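Lencombe workshop notebook
Brush table – refit and cleaning
Apr 20, 2024

Started on the calligraphy corner after lunch. The table had turned into a parking spot for paper offcuts and somebody's tape measure, so all of that went on the shelf by the door first. Wiped the tabletop twice with a damp cloth and once dry. Old ink on the far left side did not come up. Leaving it.

Put the felt down next. It has a crease from being folded in the drawer since last June and I didn't want to iron it, so I rolled it backwards around a cardboard tube for 20 minutes. Better, still a slight ridge. The rack's weight at the back keeps it from creeping when you pull paper toward you.

Rack: went over the posts with a soft brush, then a barely oiled rag. The rings on the posts hold dust like nothing else in the room, and the carving at the ends of the top bar is nearly as bad. Used a cotton swab there. No wax this time – the Hesetti paste we used before stayed tacky for days and left marks on the felt.

Brushes: washed in plain cool water, no soap, pressed out on newsprint, shaped by hand and left lying down overnight before hanging. The big one took far longer than the others and I changed the water on it until it ran clear. One cord loop was fraying, retied with waxed thread.

Four brushes up, the big one third from the left.
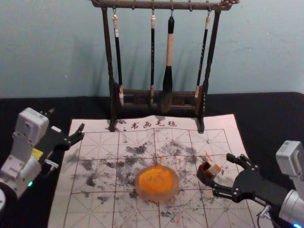
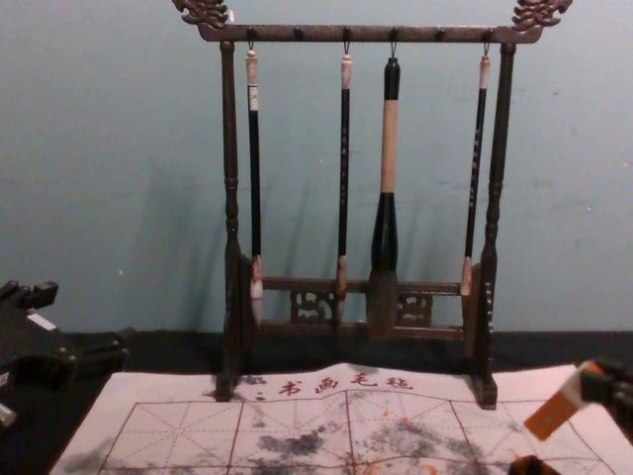 Still to sort out

1. The big brush hangs low. Its loop could be shortened a little so there is more room over the base. Try it with a spare cord first, the knot is a pain to undo.

2. Hooks. They slide if you take a brush down in a hurry. Thought about a dab of glue and decided against it, we do move them when a wider brush goes up.

3. Paper. We have 200 sheets of the practice stock left from the Firness order, and the last class used more than half a pack in one evening. Next size up is 700 sheets, which would not fit in the flat drawer unless the card stock moves.

4. Ink stones need a proper soak. Did not get to them today. Both of the Đorđević ones have dried ink in the well.

5. Get 2 more water pots. The chipped one is in the bin.

Anyone using the corner before the next class: rinse brushes right away and hang them tip down. Lids back on the ink.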